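Keeping a Cloth-Top Cell Running: Setup, Cables, Finger Pads
Speaker notes — Danylo Moroz
Maintenance session, March 4, 2021

Opening

Say who I am and which cell I look after: the tabletop pick-and-place cell at Wemurcombe. The scheduling software is Trelleck and I will not cover it. Questions on that go to the Rojanasak desk.

The talk is on mechanical care. Most of our lost time on this cell has been in three places: the cable runs, the finger pads and the table covering. The controller has given us very little trouble. We logged 2,636 cycles between the last two full services, and every stop in that period traced back to one of those three.

Cable runs

Start with slack. A cable that looks tidy with the arm parked can be too short at full wrist rotation. We set slack with the arm at the far corner of its working area and the wrist turned to its limit, then bring it home and look at where the loop falls.

The loop has to clear two things: the edge of the table and the lower arm housing. If it rubs on either one, the jacket wears through on one side and the fault shows up as an intermittent dropout. Those are slow to find. Flex the cable by hand in short sections with the signal monitor open.

Mention overhead drops as well. Anything that comes down from above stays outside the swept volume. Mark the swept volume on the floor plan before hanging anything.

Pause on the slide. Point out the droop under the gripper head, going down and left over the far edge of the table. 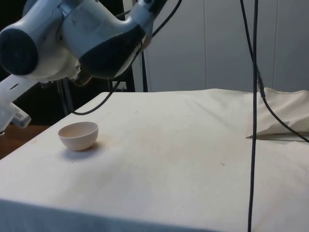
Gripper and finger pads

Check order at the start of a shift:

1. Power up with the gripper clear of the table. Wait for the status light.
2. Open and close 4 times at low speed. Listen for a click at the end of travel.
3. Look at both pads from the side. Replace a pad if the leading edge is rounded over.
4. Wipe the pads with a dry cloth. No solvent — it softens the adhesive.
5. Touch off on the test piece and compare the height with the card.

Step 5 is the one people skip. A new pad shifts the contact height, and the old number will either press the fingertip into the cloth or stop short of the part. Write the new height on the card with the date and initials.

Linkage screws get checked at the same time. Use the short driver in the drawer. Snug only. Two stripped heads last year came from the long one.

For anyone who has not run a touch-off: approach from straight above, drop to slow jog well before contact, and use the smallest increment for the last part. Stop at first contact. Back off one increment and record.
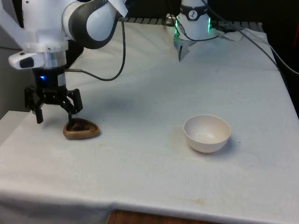 Touch-off check, right fingertip at the brown piece.

Table covering

The covering does two jobs. It takes some of the shock out of a bad descent, and it keeps small parts from sliding. It also moves, which is the cost of using it.

Procedure is to smooth it from the center toward the edges, fold it down over the front, and fasten it underneath. Stains do not matter for handling. Folds do, if they are inside the pick area. A ridge under a part tips it, and the grasp angle is then wrong by the same amount.

Ureren supplied the pad stock and the spare flange bolts. Part numbers are on the handout. Keep 2 sets of pads in the drawer. We ran out in the middle of a job once and lost the afternoon waiting on a delivery.
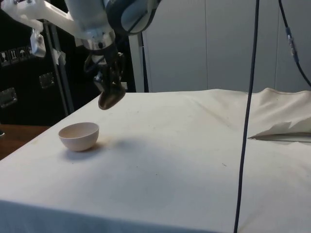 Covering inspection is done with the gripper raised and open, so the whole pick area can be reached without moving the arm again. Work from the back of the table to the front. At the right-hand side the cloth has a raised ridge near the back edge and a loose flap below it, and that is the sort of thing to write on the sheet before deciding on a fix. A fold well away from the pick area can wait for the next full service. A fold between the bowl position and the pick position gets pulled flat before the next cycle. After any pull, repeat the touch-off, as the thickness under the test piece may have changed.

Service interval

Shift check as listed. Weekly: cable jackets, connector seating, linkage screws. Full service in late March, arm parked and locked out, covering off, table level checked at all corners.

If time is short, drop the interval slide and go straight to questions. Handouts are by the door.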